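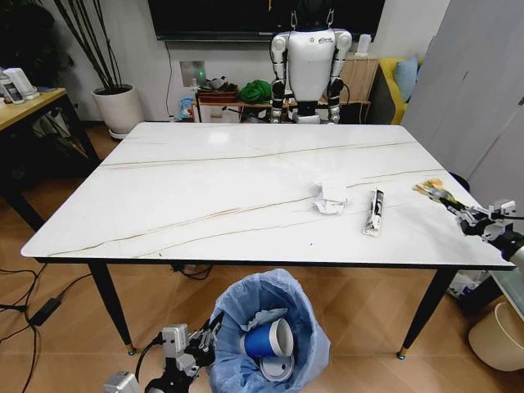
4.2 Task setup and student protocol

The tabletop clearing task was developed by the Purkden student robotics club as its second-semester project and was supervised by Cordeiro. Each trial began with a mix of trash and items to be kept on a white table, and a lined bin on the floor in front of it. The operator had to place the trash in the bin and leave the remaining items on the table. Students worked in teams of 4, with one member operating both arms, one resetting the table, and two recording outcomes on the Zoltell score sheet.

Figure 2 shows the workspace from the head viewpoint used throughout. A crumpled piece of white paper or tissue, a slim tube with a silver cap end, and a small brush are on the right half of the table. The right gripper is at the handle end of the brush, and the left gripper is near the rim of the bin. A blue paper cup and a crumpled sheet of light-blue paper are in the bag. The room was not cleared of furniture for the trials, and the background was left as it is in the figure.

Nearly 40 trials were attempted between January and the end of the project. Of these, 19 were kept for analysis. A trial was dropped if the operator restarted the control software, if the view was blocked by a person, or if the score sheet was incomplete. The rules were fixed on 2/10/18, and trials run before that date were scored again by a student who had not taken part in them.

Failures were coded with the scheme of the earlier Dresex exercise, with one change. Dresex treats a slipped grasp and a missed grasp as a single code. Our teams found them easy to tell apart in the recordings, so they were coded separately. Releases above the bin were coded as failures only when the item came to rest outside the bag. Contact between the bag and the fingers was noted but not scored. Disagreements between the two recorders were settled by replaying the head view at half speed.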